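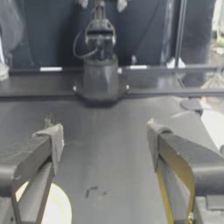

Both fingertips with their gray pads. Some fibers stick out at the top.

7 February 2025

I promised to write about the gripper fault when I understood it, and now I think I understand most of it. We work with small food pieces and plates at our bench in Pledton, and for two weeks the gripper sometimes closed much harder than we asked.

The first time, I blamed myself. I had changed the closing speed in the morning, so I changed it back and the next runs were fine. Then, on run 148, the fingers closed on a plastic plate and did not stop when they touched the rim. The motor pulled until the controller gave an overload error after 750 milliseconds. The plate survived with a white line in the rim. A finger between them would have been a different story, and we reach in there many times a day to put things back in place.

The log was not very helpful in the beginning. It said that the gripper was at its commanded position, and I believed it for too long. I compared the start position from that day with an older one from September, and the two values were 336 encoder steps apart. The hand had not moved. Only the number for "open" was different.

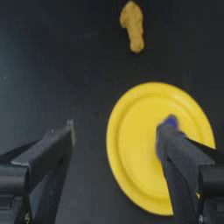 Why did the force limit not stop it?
The limit is calculated from the position, so when the zero point is wrong, the controller thinks the fingers are still far from the object and allows the full current.

The zero point is set when the power comes on. The Hirkik controller takes the position of the fingers at that moment and calls it open, without any check. If a person switches on the arm while something is holding the fingers partly closed, every later command is shifted. I tried this on purpose with a block of foam and got the same error 5 times in a row.

What we do now is simple. The fingers must travel to the mechanical stop before the first command, and the software compares the result with a stored value. If the difference is too big, the arm stays disabled. I also put a fixed current limit in the motor settings, where the position has no influence – I should have done this on the first day. And before reaching in, we press the stop button, also when the arm looks quiet.

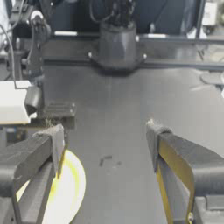

Open fingers over the table, with a yellow-rimmed plate under the left one.

One question is still open for me. On two of the bad days, the log shows a short voltage drop some minutes before the error, and I cannot connect it with a restart. I have ordered a second power supply from Solheim and will run the same test with it when it arrives.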